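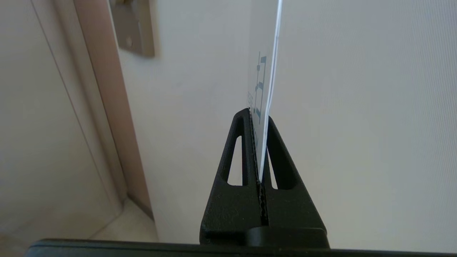

Kvaran Process Costing Module

Part of the Borkier operations planning suite

Overview

Kvaran assigns cost, time and margin to each activity a company performs between buying inputs and supporting the finished product. It reads ledger entries and operational records, maps them to an activity model, and reports what each activity consumes and what it contributes to the selling price. The module is intended for manufacturers and distributors with more than one product line and shared overhead.

Kvaran does not replace the general ledger. Postings stay in the accounting system and are read on a schedule. Nothing is written back unless the Allocation Export option is licensed and turned on.

Activity model

The standard model ships with 60 predefined activities, grouped under inbound logistics, operations, outbound logistics, sales, service and support functions. Activities can be renamed, merged or split. Each one carries:

Owner (department or cost center)
Primary cost driver
Secondary cost driver (optional)
Capacity, in hours or units per period
Link to upstream and downstream activities

A driver can be any numeric field available in the source data, such as order lines, machine hours, pallet moves or support tickets. Where no driver is available, cost is spread by headcount and the result is flagged in reports as estimated. Flagged amounts are carried through to product margin, so a reader can see how much of a margin figure rests on measured drivers.

Allocation methods

Direct, step-down and reciprocal allocation are supported. The method is set per cost pool. Reciprocal allocation is solved by iteration and stops when the change between passes falls below the tolerance set by the administrator. Pools that do not converge are listed in the run log with the last two values.

Unused capacity is reported on its own line by default. Companies that prefer to absorb it into product cost can change this under Model Settings – the change applies to future runs only, and earlier periods keep the setting they were run with.

Scenarios

Up to 4 scenarios can be held open against one baseline. A scenario may change volumes, prices, driver rates, supplier terms or the make-or-buy status of an activity. Scenario results are stored separately and can be compared side by side by product, customer group or region. Closing a scenario archives its inputs and outputs together.

Data connections

Source data is loaded through the Runow connector, included with every license. Runow accepts delimited text files, spreadsheet files and database views. Field mapping is done once and saved as a template. A load that fails validation is rejected as a whole. Partial loads are not possible.

Sites that already use Tillus for inventory can connect it directly. Item masters, bills of material and warehouse movements are then read without a mapping template. Item codes must match between systems, including leading zeros.

Specifications

Predefined activities: 60
Open scenarios per baseline: 4
Standard report layouts: 130
User roles: 3 (viewer, analyst, administrator)
Allocation methods: direct, step-down, reciprocal
Period types: month, quarter, custom
Export formats: CSV, XLSX, PDF
Deployment: hosted or on premises

Licensing

Kvaran is licensed per legal entity. Analyst and administrator seats are named; viewer seats are unlimited. The Allocation Export option and the Tillus connection are priced separately. Hosted customers receive updates as they are released. On-premises customers receive a combined update each June.

Implementation

A typical project starts with a review of the chart of accounts and a list of available drivers. The activity model is then set up for a single product line and reconciled to the ledger before other lines are added. Reconciliation differences must be cleared or explained in the model notes before a period can be locked.

Method documentation, including the worked allocation cases, is maintained by Baldur Briem and supplied with the administrator guide.

Related products

Runow Connector
Tillus Inventory
Borkier Budget Planning

Request a quote | Download data sheet | Contact support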